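Re-gluing a loose table top, and what the humidity was doing

January 2023

The top of my work table has been moving since November. By moving I mean that one of the long joints opened at the end nearest the radiator, closed again when the heating was off for a week, and then opened further. I put a feeler gauge in it a few times and wrote the readings on masking tape stuck to the underside, where they are still legible if anyone wants to crawl under there.

The table was sold by Stollow as a flat-pack kit. The top is edge-glued from boards of uneven width, with no tongues, biscuits or dowels in the joints. A plain glued joint in sound timber is normally as strong as the wood either side of it, so I had no complaint about the method. The trouble is how the top is fixed down. Stollow supply 2 steel angle brackets per rail, screwed through round holes. A round hole does not let a board move across its width. When the air dries out the boards shrink, the brackets hold the outer ones where they are, and the weakest joint gives.

I logged the room with a Zunura hygrometer, the cheap one with the clip on the back. With the radiator on it sat at 30 per cent relative humidity for most of the afternoon, which is low for a room with solid timber in it. I did not calibrate the sensor with the salt method, so read that as a comparison between one hour and the next. The overnight figure was a good deal higher, and the swing between the two probably did as much harm as the low reading.

The repair went as follows.

Take the top off and lay it face down on blankets. Mark each board with chalk before doing anything else. I skipped this on one pair and lost an evening working out which way round they had been.

Open the failed joint fully. Mine was still holding for 266 mm at the far end. I warmed that section with a hair dryer on the low setting and worked a thin filling knife along it. It parted with very little torn grain.

Clean off the old glue. It was a hard, brittle film, and fresh glue will not bond through it. A card scraper took it off in curls. I then took two passes with a long plane, with the pair of boards folded together in the vice so that any error in the angle cancels out.

Glue and clamp. I used Cultar interior wood glue, spread with an old plastic card, and sash clamps at 300 mm spacing, alternating above and below the work to keep it flat. Squeeze-out was even along the whole length. I left it overnight, although the bottle allows less.

Replace the fixings. The brackets went in the scrap box. In their place I fitted Kälin slotted plates, with the slots running across the grain and the screws set at mid-slot. They should be firm but not driven hard. On the end rails I kept a single fixed screw in the centre, so that the top expands equally either way.

Finish was two thin coats of oil on both faces. Oiling only the upper face is common and causes cupping, as the bare side takes up moisture faster.

The joint is now closed along its length and I cannot feel it with a fingernail. I have moved the radiator valve down a notch and put the hygrometer on the wall at table height.

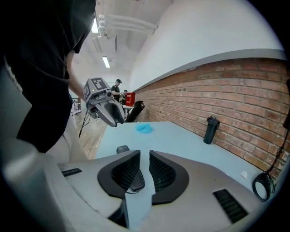

One reader has already written to say that the slotted plates are a waste of money, and that elongating the holes in the original Stollow brackets with a round file does the same job in ten minutes. I agree that it would work. The steel is thin and files easily, and the only thing to check is that the screw head still has enough metal either side to bear on. Use a washer if it does not.

The same reader asked whether the joint should have been dowelled while it was apart. I would leave it plain. Dowels help to line up the boards during clamping, but they add little strength to a long-grain joint, and a badly drilled one will hold it open.

I still have to do the matching shelf, which has the same brackets and so far no gap.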